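Veres Table Oven, black

Small toaster oven for the kitchen table or a narrow counter. The body is black with a stainless steel frame, a dark glass door and two black control knobs. Good for a student room or for a family which warms only small portions.

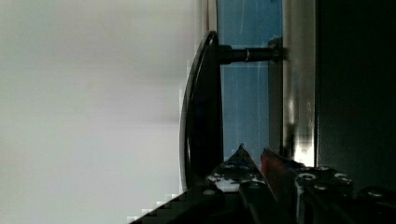
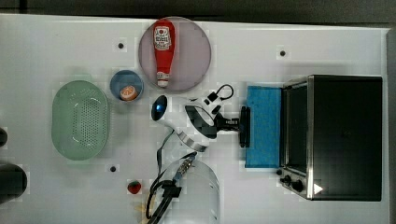
Second photo: Veres oven at right, with oval colander, round plate and small blue bowl. Tableware and food are not included.

Cord length: 122 cm
Warranty: 2 years
Delivery: 4 working days

Please clean the glass with a soft sponge only when the oven is cold. For spare knobs, kindly write to Kusum Awasthi at our parts desk.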